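I bought the Clanditz foam board in July to save my table from myself. It's white, rectangular and dull, so we got along immediately.
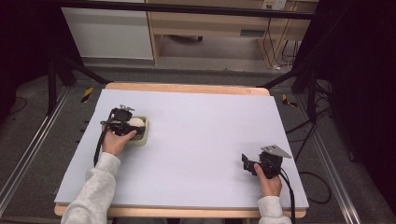
It also doesn't slide when I lean on it, and at $79 it had better not. Lanying Peng calls it "the expensive nothing." She has borrowed it 2 times.

The surface is matte and plain, and small parts are easy to find on it. Coffee, sadly, soaks in.

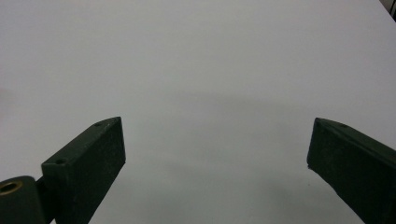

*Plain, pale and matte.*

Round things are still round. A ball wants a small container or a basket, sold separately.

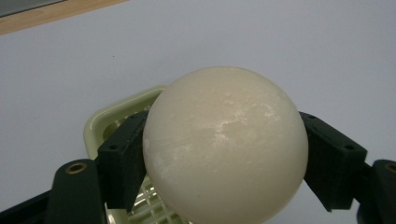 ## Verdict

Four stars. The table has no complaints.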